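4.3 Loading block boundaries and survey lines

Section 4.3 covers the import of licence block outlines and seismic survey lines into Skaltance. Carry out the steps in the order given. The project must already have a coordinate system (see 4.1) and at least one open map window.

Before you start

You will need:
- a block boundary file, in the format issued by the licensing authority
- a navigation file for each survey, with line name, shot point, easting and northing
- write access to the project folder

Note: Skaltance does not change the source files. All edits are made to the project copy.

Importing block boundaries

1. From the Project menu, choose Import, then Boundaries.
2. Select the boundary file and click Open. The first lines of the file are shown in the preview pane.
3. Set the source coordinate system. If the file header names one, it is filled in for you. Check it against the release notes that came with the blocks.
4. Under Name field, pick the column that holds the block number.
5. Click Load. Each block is drawn as a closed outline on the active map.

Caution: Do not leave the source coordinate system set to Unknown. The outlines will load without a warning but may plot outside the licence area, and any acreage worked out from them will be wrong.

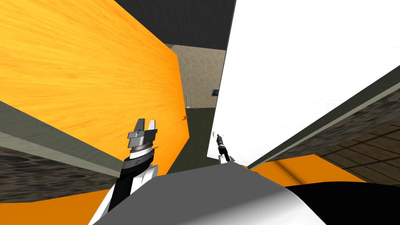

Fig. 4-7. Orange wood-grain surface, with a white surface at upper right.

6. Open the Boundaries table and sort by area. A block with an area of zero has an outline that does not close. Right-click the row and choose Close outline.
7. Save the project.

Blocks that share an edge should share the same corner points. Where two files give slightly different values for a corner, use Snap corners and enter a tolerance in metres. The default is 2. Larger values can pull small blocks out of shape.

Importing survey lines

1. From the Project menu, choose Import, then Navigation.
2. Select one or more navigation files. Files selected together must have the same column layout.
3. In the Columns tab, mark the line name, shot point, easting and northing. Columns left unmarked are skipped.
4. Enter the number of header lines to ignore. For files written by Temex this is 13.
5. Set the survey name. The Nendaslow training data uses the survey name Lyimo, and the later exercises expect this spelling.
6. Click Test. The first and last shot points of each line are listed.
7. If the values are correct, click Load.

Note: Shot points are read as whole numbers. A value such as 1251.5 is cut to 1251. To keep half stations, tick Allow decimals before running the test. 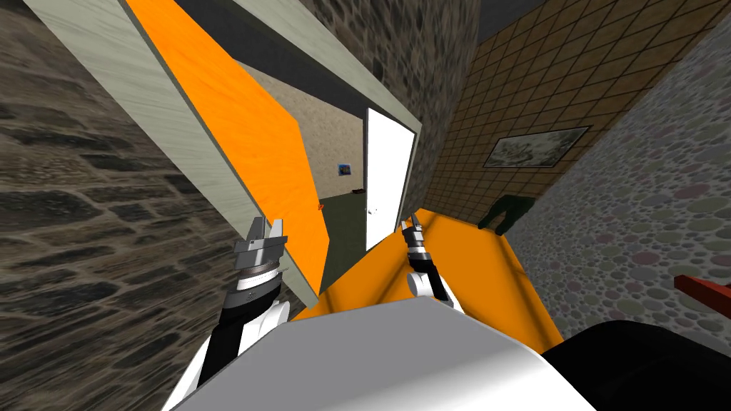

Fig. 4-8. Tilted slab with orange face and pale grey-green edge; grey stone wall at left.

Long lines are thinned for display. By default no more than 4000 points per line are drawn, although all points are kept in the project. The limit is set in Preferences, under Map display. Raising it slows redrawing on older graphics cards.

Checking lines against blocks

1. Make the map window active and choose Tools, then Coverage.
2. Select the blocks to be checked. Hold Ctrl to select more than one.
3. Select the survey.
4. Click Run. The report gives the line length inside each block, in kilometres.

If a line crosses a block on the map but is missing from the report, check that both items use the same datum. Lines that run exactly along a boundary are counted in the block with the lower number.

Caution: Running Coverage again overwrites the previous report. Export the report first if it is needed for an application file.

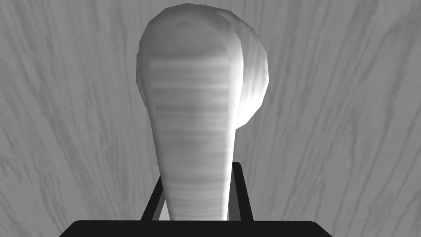
Fig. 4-9. White object with rounded upper end, held upright between gripper fingers.

Removing a survey

To remove a survey, select it in the project tree and press Delete. Horizons and faults picked on its lines are moved to the Unattached folder and stay there until they are assigned to another survey or deleted by hand. Block boundaries are not affected.

For well locations and deviation files, go to 4.4.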